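Storing and handling thin cable and wire in the home workshop

Most faults in low-voltage leads and hook-up wire come from the way the material is stored. Copper conductors tolerate a limited number of tight bends at any one point, and the insulation takes a permanent set if it is left kinked in a drawer. The notes on this page apply to bell wire, speaker cable, garden lighting cable and single-core hook-up wire. They do not apply to fixed mains wiring.

Clear the floor before measuring out a long run. Grit pressed into soft insulation by a shoe is enough to mark it, and a loose end is easily trodden on.
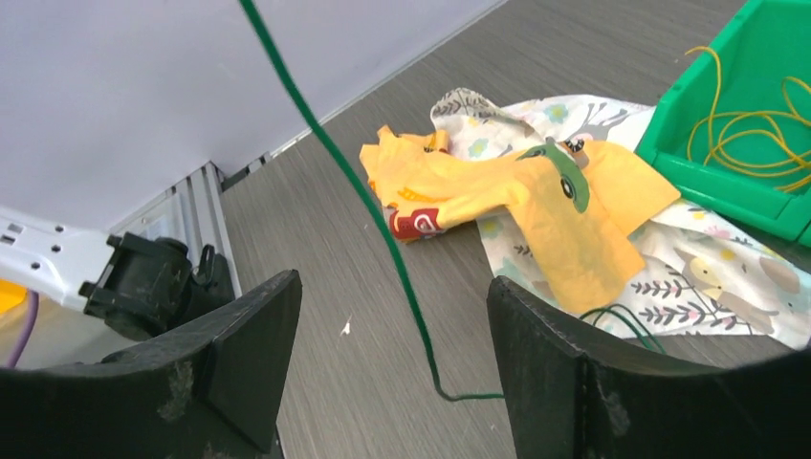

Drelluvden Tool Library, Workshop Practice Group

Measuring and cutting

Lay the cable out straight without stretching it. Stretched cable springs back after cutting and the piece comes up short. Mark a permanent scale on the edge of the bench or on a skirting board and measure against that. For a typical shelf-light circuit, the Plumovari pattern sheet calls for a feed of 549 mm and a return of 248 mm, both measured between the stripped ends. Add 18 mm at each end for stripping and termination, and cut square with flush cutters. Scissors flatten the conductor and should be kept for string.

Label both ends before cutting. Masking tape folded into a flag is adequate for short-term work. For anything going behind a panel, use a printed sleeve.

Removing curl

Cable taken from a tight coil keeps its curve. Unroll it by turning the coil, never by pulling loops off the side, as each loop pulled off sideways puts one full twist into the cable. Residual curl in stranded types can be reduced by leaving the cable in a warm room overnight and then drawing it through a folded cotton cloth. Solid-core wire is straightened by holding one end in a vice and pulling the other steadily with pliers until it just gives. Stop at that point. Further pulling thins the copper.

Spools and coils

Short offcuts are best kept as flat coils, secured with 2 ties placed opposite each other. Wire ties with a metal core cut into soft insulation and should be replaced with hook-and-loop strip. Longer lengths go back on a spool. Wind evenly from one flange to the other and keep light tension on the wire throughout. Pass the free end through the hole in the flange, or tape it down if there is no hole. A spool that has been wound loosely will drop turns over the flange, and these lock under the next layer.

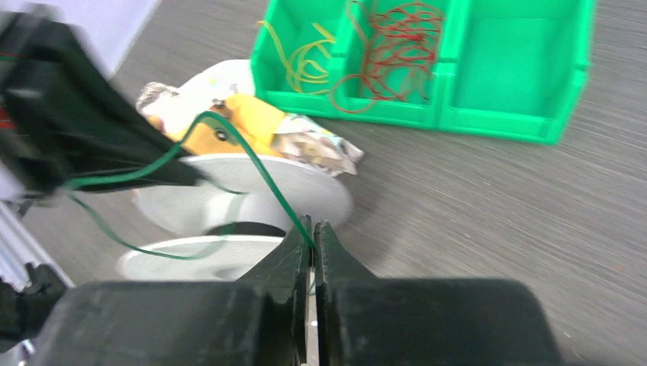

Thin green insulated wire and a white plastic spool.

Storage

Hang spools on a horizontal dowel, away from windows and heating pipes. Sunlight hardens PVC insulation, and old stock which cracks when bent round a pencil should be scrapped. The Tullow rack holds small spools on a removable rod; the Virág box is the better choice in a damp shed, provided the lid seal is wiped before closing. Do not store PVC cable in contact with polystyrene packing. The plasticiser migrates and the two stick together.

Copper offcuts go in the metal recycling tin under the cutting bench, insulation left on.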